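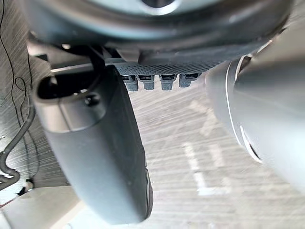 Gripper Trials: Common Questions

Which grippers are you comparing?
Two. The Flurnora is the one we have used until now, and the Stundar is the one we may switch to. Both go on the same arm with the same controller, a Skondomis unit. We change the gripper and the finger pads and leave everything else alone.

How long does one trial take?
Plan on 30 minutes, plus time to swap the gripper. Each trial is 8 picks per object with 6 objects. A pick counts if the object is lifted, held and set back down without a person touching it.

Why use a wrist camera?
We tried a fixed camera first. The arm blocked its view on nearly every pick. A wrist camera moves with the hand, but parts of the arm and gripper will be in view in most poses. Mask those areas before you run any detection on the footage.

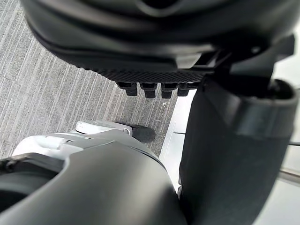
Do I need to recalibrate after changing grippers?
Yes. The mounting plates are not the same thickness, so the tool center point moves. Run the calibration routine, then do 2 slow test picks before you start counting.

What about the cables?
Leave enough slack for a full turn of the wrist. Before each run, jog the arm through its range at low speed and watch for anything that pulls or catches. If a connector comes loose during a trial, throw out that trial and start again.

Can I bring my own objects?
Yes, if they weigh less than the limit on the sign-up sheet. Thiele supplies our standard set and can send you the same one for use at your own site.

When will the results be posted?
In October. The pick counts and controller logs will go up together.

Who do I contact to book time on the arm?
Britta Brandes handles the schedule. Tell her which gripper you need, so it can be mounted before you get there.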